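Zernatcombe Episode Table

Version 3, last changed 4 May 2022

This dataset contains information on the episodes of Zernatcombe, a reality competition series in which the contestants live together on a farm and leave one by one after a public vote. It was made for people who study how viewers vote, but fans of the series are also welcome to use it.

What is inside

The main file, episodes.csv, has 157 rows, one for each episode that was broadcast. The second file, votes.csv, has 2647 rows. Each row there is one contestant in one voting round, with the percentage that was read out by the host. If the host did not read a percentage, the field is left empty. Please do not treat empty as zero.

The columns in episodes.csv are: season, episode, air_month, length_min, task_name, evicted, notes. The column evicted can hold two names separated by a semicolon, as there were double evictions in the season called Cileck. 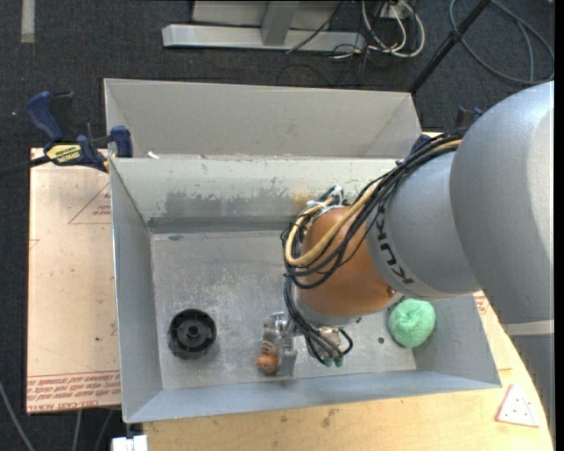 How the data was collected

I watched the recordings and wrote down the results by hand. After this I compared my table with the printed program guides. Where the two did not agree on the length of an episode, I kept the value from the recording.

Known problems

The Aoki season began in September, but its first two episodes have no air_month. The reunion specials are not included. Some names of contestants are spelled in different ways on screen, and I took the spelling from the first episode.

License

You may copy and change the files for any purpose. If you publish something, please mention the name of the dataset and the version. Corrections can be sent through the Vurkar page, with the season and the episode number.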